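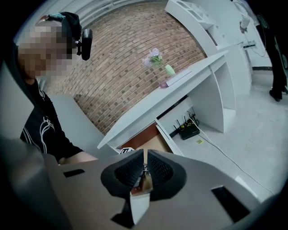 Ondotum 자주 묻는 질문

행사용품 대여점, 파티룸, 체험 공간처럼 예약을 받아 운영하는 매장에서 Ondotum 소식지와 문자 발송을 쓰면서 많이 보내 주신 질문을 모았습니다. 찾는 내용이 없으면 관리 화면 오른쪽 위의 문의 버튼으로 남겨 주세요.

서비스 일반

Ondotum은 어떤 서비스인가요?
매장을 이용한 고객에게 이메일 소식지와 문자를 보내는 서비스입니다. 고객 목록 관리, 소식지 작성, 예약 발송, 수신 거부 처리, 결과 보고서까지 한 화면에서 처리합니다. 홈페이지 제작이나 검색 광고 대행은 하지 않습니다.

홈페이지가 없어도 쓸 수 있나요?
쓸 수 있습니다. 가입하면 구독 신청 페이지가 하나 만들어지고, 그 주소를 SNS 프로필이나 영수증, 매장 안내문에 넣으면 됩니다. 홈페이지가 있는 매장은 신청 양식만 따로 붙여 넣을 수 있습니다.

예약 프로그램과 연결되나요?
Honach 예약 달력과 연결됩니다. 연결하면 이용이 끝난 예약의 고객 정보 가운데 광고 수신에 동의한 분만 목록으로 넘어옵니다. 다른 예약 프로그램을 쓰는 경우에는 엑셀이나 CSV 파일로 올려 주세요.

Honach와 연결했는데 고객이 넘어오지 않습니다.
먼저 Honach 예약 양식에 광고 수신 동의 항목이 켜져 있는지 확인해 주세요. 동의 항목이 없는 상태에서 받은 예약은 나중에 항목을 추가해도 소급해서 넘어오지 않습니다. 동의 항목이 켜져 있는데도 목록이 비어 있으면 연동 설정에서 '다시 불러오기'를 누르고, 그래도 같으면 문의해 주세요. 예약이 '확정' 상태에 머물러 있고 '이용 완료'로 바뀌지 않은 경우가 많습니다.

한 계정으로 매장 여러 곳을 관리할 수 있나요?
가능합니다. 매장마다 고객 목록과 발신자 정보가 따로 저장되고, 화면 왼쪽 위에서 매장을 바꿔 가며 작업합니다. 매장끼리 목록을 합치려면 고객이 동의할 때 두 매장이 모두 안내되어 있었어야 합니다.

고객 목록과 동의

예전에 받아 둔 연락처로 보내도 되나요?
광고 수신에 동의한 기록이 있는 연락처만 올려 주세요. 예약 확인을 위해 받은 전화번호는 광고 수신에 동의한 번호와 다르게 취급됩니다. 동의 여부가 불분명한 연락처는 목록에서 빼고, 다음 예약 때 다시 동의를 받는 편이 안전합니다.

종이로 받은 동의서도 인정되나요?
종이 동의서도 쓸 수 있습니다. 고객을 등록할 때 동의 방법을 '서면'으로 고르고 받은 날짜를 입력해 주세요. 원본은 매장에서 보관하셔야 합니다. Ondotum은 종이 원본을 맡아 두지 않습니다. 사진이나 스캔 파일을 고객 정보에 첨부해 둘 수는 있습니다.

명함 이벤트로 받은 연락처는요?
응모 안내문에 소식지를 보낸다는 내용이 있었고 고객이 그에 동의했다면 등록할 수 있습니다. 추첨 안내만 적혀 있었다면 당첨 연락 외의 용도로는 쓰지 마세요.

수신 거부는 어떻게 처리되나요?
소식지 아래쪽 링크나 문자에 들어가는 무료 수신 거부 번호로 고객이 직접 신청합니다. 신청이 들어오면 바로 발송 대상에서 빠지고, 같은 연락처를 파일로 다시 올려도 제외 상태가 유지됩니다. 전화나 매장에서 말로 요청받은 경우에는 고객 정보 화면에서 '수신 거부'로 직접 바꿔 주세요.

수신 거부한 고객을 다시 등록하고 싶습니다.
고객이 구독 신청 페이지에서 새로 신청해야 합니다. 관리자가 임의로 되돌리는 기능은 없습니다.

목록을 그룹으로 나눌 수 있나요?
그룹은 매장당 20개까지 만들 수 있습니다. 대여점에서는 대체로 학교와 유치원, 기업, 개인 고객으로 나눠 쓰고, 지역별로 나누는 곳도 있습니다. 한 고객이 여러 그룹에 들어가 있어도 한 번의 발송에서는 한 통만 나갑니다.

오래된 고객은 언제 정리하나요?
12개월 동안 소식지를 한 번도 열지 않은 고객은 '휴면 후보'로 표시됩니다. 자동으로 지우지는 않습니다. 휴면 후보에게는 계속 받아 볼지 묻는 메일을 한 번 보내고, 반응이 없으면 목록에서 빼는 것을 권합니다. 열어 보지 않는 주소가 많이 쌓이면 다른 고객에게 가는 메일까지 스팸함으로 분류될 수 있습니다. 다만 이미지를 차단해 둔 고객은 메일을 읽어도 연 것으로 잡히지 않으니, 최근에 예약한 이력이 있는 분은 남겨 두세요.

소식지 작성

디자인을 할 줄 모릅니다. 직접 만들 수 있을까요?
Serrano 서식을 고른 뒤 글과 사진만 바꾸면 됩니다. Serrano는 계절 안내, 신제품 소개, 휴무 공지, 이용 후기 모음처럼 용도별로 나뉘어 있습니다. 글자 크기와 줄 간격은 휴대전화 화면에 맞춰져 있으니 처음에는 손대지 않고 쓰시는 편이 낫습니다.

제목은 얼마나 길게 써야 하나요?
휴대전화 알림에서는 제목 뒷부분이 잘립니다. 공백을 포함해 20자 안쪽으로 쓰면 대부분의 기기에서 다 보입니다. 매장 이름은 발신자 칸에 이미 나오므로 제목에 또 넣지 않아도 됩니다. 광고성 메일에는 제목 맨 앞에 (광고) 표시가 자동으로 붙고, 이 표시는 지울 수 없습니다.

사진은 몇 장까지 넣을 수 있나요?
한 통에 12장까지 들어갑니다. 많이 넣을수록 열리는 속도가 느려지므로 보통은 서너 장이면 충분합니다. 원본 사진을 그대로 올리면 저장할 때 자동으로 용량을 줄입니다. 중요한 내용을 사진 안의 글자로만 넣지는 마세요. 이미지를 차단해 둔 고객에게는 그 내용이 보이지 않습니다.
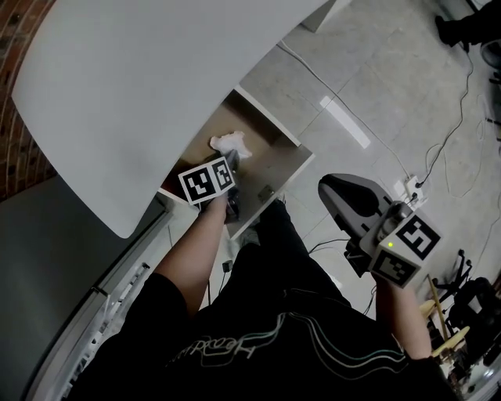

흰색 테이블과 열어 둔 서랍

사진 밑에 설명을 달 수 있나요?
사진 블록을 누르면 아래에 설명 칸이 나옵니다. 한 줄을 넘지 않게 써 주세요. 비워 두면 칸 자체가 나오지 않습니다. 화면 낭독기를 쓰는 고객을 위한 대체 문구는 설명과 별도로 '사진 정보'에서 입력합니다.

고객이 찍힌 행사 사진을 써도 되나요?
얼굴을 알아볼 수 있는 사진은 본인 동의를 받은 뒤에 쓰세요. 어린이는 보호자의 동의가 필요합니다. 행사장에서 구두로 허락을 받았더라도 홍보물에 쓴다는 점을 알린 기록을 남겨 두시기 바랍니다.

동영상도 넣을 수 있나요?
메일 안에서 바로 재생되는 동영상은 지원하지 않습니다. 동영상의 대표 화면을 사진으로 넣고 링크를 걸어 주세요.

할인 쿠폰을 보내고 싶습니다.
쿠폰 블록을 넣고 할인 내용과 사용 기한을 입력하면 고객마다 다른 번호가 발급됩니다. Honach와 연결된 매장은 예약 화면에서 번호가 바로 확인되고, 연결하지 않은 매장은 쿠폰 확인 메뉴에서 번호를 조회한 뒤 사용 처리를 해 주셔야 합니다. 발송한 쿠폰의 기한은 늘릴 수 있지만 줄일 수는 없습니다. 성수기 제외, 중복 할인 불가 같은 조건은 쿠폰 바로 아래에 적어 주세요.

발송

언제 보내는 것이 좋은가요?
업종과 고객에 따라 다릅니다. 학교와 기업 고객이 많은 매장이라면 업무 시간 안에 보내는 것이 무난하고, 저희가 기본값으로 넣어 둔 시각은 오전 11시입니다. 개인 고객 위주라면 저녁 시간도 시험해 보세요. 한두 번의 결과로 정하지 말고 같은 성격의 소식지를 몇 차례 나눠 보내 비교하시기 바랍니다.

밤에도 보낼 수 있나요?
야간 광고 문자는 별도의 동의를 받은 고객에게만 보낼 수 있습니다. 별도 동의가 없는 고객은 법에서 정한 야간 시간대에 자동으로 제외되고, 제외된 문자가 다음 날 아침에 저절로 다시 나가지는 않습니다. 이메일에는 이 제한이 걸려 있지 않습니다.

얼마나 자주 보내야 하나요?
정해진 답은 없습니다. 대여점이라면 한 달에 한 번으로 시작해 보세요. 가을 운동회나 12월 송년 행사처럼 예약이 몰리는 시기에는 앞당겨 한 번 더 보내는 매장이 많습니다. 할 말이 없는 달은 건너뛰어도 됩니다.

발송을 취소할 수 있나요?
예약 발송은 시작 전까지 취소하거나 고칠 수 있습니다. 발송이 시작된 뒤에는 멈출 수 없습니다. 가격이나 날짜를 잘못 적어 보냈다면 정정 메일을 보내되, 틀린 부분과 맞는 내용만 짧게 적어 주세요.

시험 발송은 몇 번까지 되나요?
이메일 시험 발송은 횟수 제한이 없습니다. 문자 시험 발송은 실제 발송과 똑같이 건수가 차감됩니다.

발신 번호 등록이 반려되었습니다.
가입자 이름과 사업자 이름이 다르거나 통신서비스 이용증명원의 발급일이 오래된 경우입니다. 새로 발급받은 서류를 다시 올리면 심사가 다시 시작됩니다. 업무일 기준으로 24시간 안에 결과를 알려 드립니다.

문자가 두 통으로 나뉘어 갔습니다.
단문으로 보낼 수 있는 길이를 넘으면 장문으로 바뀌고, 장문의 한도까지 넘으면 나뉘어 발송됩니다. 수신 거부 문구와 (광고) 표시도 길이에 포함됩니다. 작성 화면 아래의 길이 표시를 확인해 주세요. 이모티콘은 일부 기기에서 물음표로 나올 수 있어 권하지 않습니다.

결과 보고서

Lurnano는 무엇인가요?
Ondotum에 포함된 보고서 기능입니다. 열어 본 비율, 링크를 누른 횟수, 수신 거부 수, 반송된 주소를 소식지별로 보여 줍니다. 따로 설치하거나 추가 요금을 낼 필요는 없습니다.

보고서는 언제 볼 수 있나요?
발송 직후부터 숫자가 올라오기 시작하고, 첫 보고서는 발송 24시간 뒤에 정리됩니다. 그 뒤에 열어 본 고객도 계속 집계되므로 며칠 뒤에 다시 보면 숫자가 달라져 있을 수 있습니다.

열어 본 비율이 실제보다 높게 나오는 것 같습니다.
일부 메일 앱은 고객이 열지 않아도 이미지를 미리 불러옵니다. 이런 경우 연 것으로 집계됩니다. Lurnano에서 '자동 열람 제외'를 켜면 어느 정도 걸러지지만 완전하지는 않습니다. 예약으로 이어졌는지 보려면 링크 클릭과 쿠폰 사용 수를 함께 보세요.

반송된 주소는 어떻게 하나요?
없는 주소로 확인되면 다음 발송부터 자동으로 빠집니다. 받은편지함이 가득 차서 반송된 경우에는 다음번에 한 번 더 시도합니다. 주소에 오타가 있는 것 같으면 고객에게 확인한 뒤 고쳐 주세요.

보고서를 파일로 받을 수 있나요?
엑셀과 PDF로 내려받을 수 있습니다. 보관 기간은 12개월이고, 그보다 오래된 보고서는 합계만 남습니다. 고객별 기록이 필요하면 기간이 지나기 전에 받아 두세요.

요금과 해지

요금은 어떻게 계산하나요?
이메일은 등록된 고객 수에 따라 월 요금이 정해지고, 문자는 보낸 건수만큼 충전금에서 빠집니다. 수신 거부한 고객은 등록 고객 수에 넣지 않습니다. 현재 요금표는 로그인 후 결제 메뉴에서 볼 수 있습니다.

겨울에는 영업을 쉬는데 그동안 요금을 멈출 수 있나요?
휴업 설정을 하면 월 요금이 청구되지 않습니다. 목록과 소식지는 그대로 남아 있고 발송만 막힙니다. 구독 신청 페이지는 휴업 중에도 열려 있으니, 새 신청을 받지 않으려면 따로 꺼 주세요.

세금계산서가 발행되나요?
발행됩니다. 결제 메뉴에서 사업자등록증을 올리고 받을 이메일을 입력해 주세요. 카드로 결제한 건은 카드 전표로 대신합니다.

해지하면 고객 목록은 어떻게 되나요?
해지 전에 파일로 내려받으실 수 있습니다. 수신 거부 목록도 꼭 함께 받아 두세요. 다른 서비스로 옮긴 뒤에도 거부 의사는 그대로 지켜야 합니다. 해지가 끝나면 목록은 삭제되고 되살릴 수 없습니다.

남은 문자 충전금은 돌려받을 수 있나요?
직접 결제한 충전금은 남은 금액을 환불해 드립니다. 행사로 받은 무료 충전분은 환불 대상에서 빠집니다. 결제 메뉴의 '환불 신청'에서 계좌를 입력해 주세요.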